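Prundano FAQ: the things people keep asking me

Last updated 21/02/2018

I'm Magdalini, and I look after most of Prundano, which is our planning and control software for two-armed setups. I got tired of pasting the same replies into emails, so I've put them all on one page. If yours isn't on it, write to me and I'll add it (eventually!).

What does Prundano do that my arm's own software doesn't?

Mostly it stops two arms getting in each other's way. The software that comes with an arm usually thinks it's alone in the world. Prundano keeps one shared picture of both arms and everything on the table, then plans for the pair of them together.

Do I need Lolovix as well?

Only if you want the perception side. Lolovix finds the objects and Prundano decides how to reach them. Anastasia Chrysikopoulos writes Lolovix and would like me to say it runs perfectly well without Prundano too. It does! You can also feed Prundano object poses from something of your own, as long as they're stamped with the time the picture was taken and not the time your code got round to sending them. I've lost whole afternoons to that one.

How fast is the control loop?

500 times a second on the settings we ship. You can turn it down, and on an older laptop you probably should. The planner runs separately, so a slow plan won't make the arms judder.

Why does the planner give up after 26 tries?

I picked that number in January after staring at a lot of logs. Plans that hadn't worked by then hardly ever worked later, and people thought the program had frozen. It's max_attempts in the settings file if you disagree with me.

Can it cope with thin or floppy things?

Sort of. Straws in thin wrappers are hard on the depth side, and a bunch of them tends to come back as one fuzzy lump. Stacked cups are a different headache, as Lolovix likes to call the whole stack one tall cup until you switch on rim splitting. Paper bags I treat as a box with a generous margin, and the handle gets its own little keep-out zone.

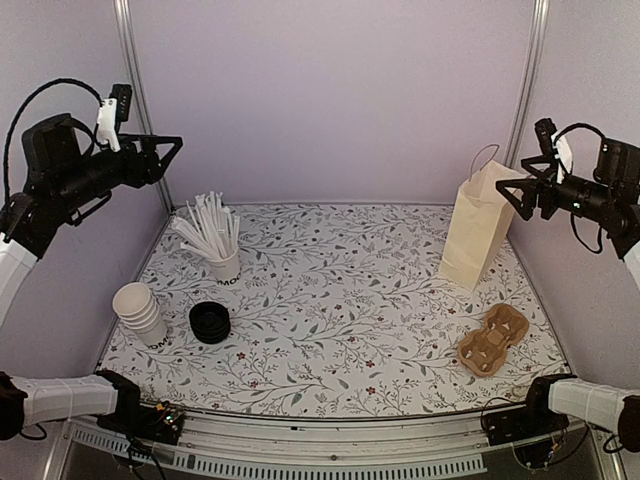
That margin is bag_padding, by the way, and the default is on the cautious side. If the planner keeps refusing a grasp you can see is fine, try lowering it a bit at a time before you touch anything else.

Will a patterned table top confuse it?

Less than it used to. The old version found "objects" in every printed flower, so we now fit the table plane first and ignore anything flat against it. Very thin items can vanish along with the pattern, so check table_cutoff if something goes missing.

I'm getting error 402. What is it?

The two arms' clocks have drifted apart. Restart the sync service, then the planner, in that order.

Where do I send bugs?

To me, with the log and your settings file, please. Both!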